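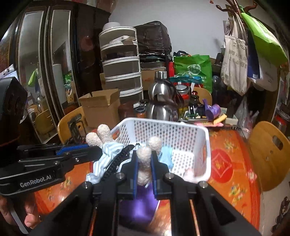 Home Stories Food Garden Subscribe Search

The table that eats everything

Every house has one surface that attracts stuff, and in ours it's the round table. It has an orange top with flowers all over it in red and yellow and green, and I bought it because it was the most cheerful thing in a very beige shop. I pictured long breakfasts. I pictured, God help me, a fruit bowl. What I got was a depot.

By the middle of last week it was holding a kettle, an assortment of jars, a couple of bottles (one on its side), a yellow sponge, a white plastic basket of soft things waiting to be sorted, and the white drawers that were meant to solve all of this. The drawers are five high and they do hold a lot, I'll give them that, but then you put a bowl on top of them, and behind the drawers there's a carton, and on the carton there's a bundle in black plastic, and now you've got a skyline.

I've been reading tidying books since I moved out of home and I own more of them than I have shelf for, which tells you how well they've worked. The latest is a workbook called The Mollel Method, and it wants you to begin with clothes and finish with sentimental things. Sensible enough. But in this house the sentimental things are in with the clothes! The basket had a blue striped cloth slung over the side, another pale blue cloth, something pink, and the plush toys, white and fuzzy with stubby round limbs that stick up at you as if they'd like to be carried. You can't fold a plush toy. You can't really file it either. I've tried drawers (they get squashed) and I've tried a shelf (they fall off in the night and frighten me), and so they live in the basket, on top of whatever was clean first.

So I gave up on the book and made my own rule, and I've stuck to it since November, more or less. Set the oven timer for 15 minutes, take one basket, and deal with only what's in the basket. The kettle is not your problem. The open cardboard box is very much not your problem. You sit down - I do think sitting matters, I pull up one of the old wooden chairs - and you go one thing at a time until the basket's empty or the timer goes.

The basket itself I'd recommend to anyone. It's the cheap sort with holes all over, from Osimau, the discount place near the station, where they were 2 for the price of a sandwich. I've had cane ones that snagged every jumper I own and a fabric one that slumped like a drunk uncle. Plastic with holes lets the air in, you can rinse it under the garden tap, and you can see through it just enough to know what you're avoiding.

Zips, though. There's always a stray zip. The black one was lying across the striped cloth when I got to it, and I had it in mind for a cushion cover, and that cushion cover has been in my mind for a good while. I'm keeping it. My mother kept 40 odd zips in a biscuit tin and used perhaps three of them, and every one of those three was a triumph we heard about over dinner.

Shopping bags are my other weakness. I've got a green one with white circles on it, a teal patterned one and a red one, all standing up beside the jars looking useful. I used to keep them folded in a Hitent tub under the sink, a lovely tidy system, and I never once had a bag with me at the shops. Now they stay on the table where I can see them and I only forget them half the time. A neater person would be appalled, but a neater person isn't doing my groceries.

I did ask myself whether the kitchen things ought to be kept apart from the cloth things, as a matter of principle. My neighbour's place is like that, every category in its own colour, labels on the lot. Gorgeous. I go over there for a cup of tea and come home wanting to throw everything I own into the harbour. Then I put my own kettle on and look at all those jars huddled together, some of them with a good spoonful left, and I soften.

I did move the plush toys in the end. They've gone to the top of the linen cupboard, on a folded blanket, and they look very pleased with themselves. The striped cloth is in with the tea towels. The pink thing I'm still thinking about. I was left with an empty basket and four minutes on the timer, so I had a go at the jars after all, and threw out some paprika that was older than the car.

The basket was full again by Sunday. It took me 14 minutes.

Comments

flesau_flat: The zip tin! Mine is a toffee tin and it's mostly buttons, but I know exactly the feeling.

Gumboots: I tried the one-basket thing last night and got distracted by a sock. Will report back. Where do you put the bags if you've got a toddler, though? Ours end up on his head.

Marg in the hills: My orange table was my nan's and I'd fight anyone for it. Keep the flowers, lose the paprika.

Contact us | Copyright Flesau Magazine | Back to top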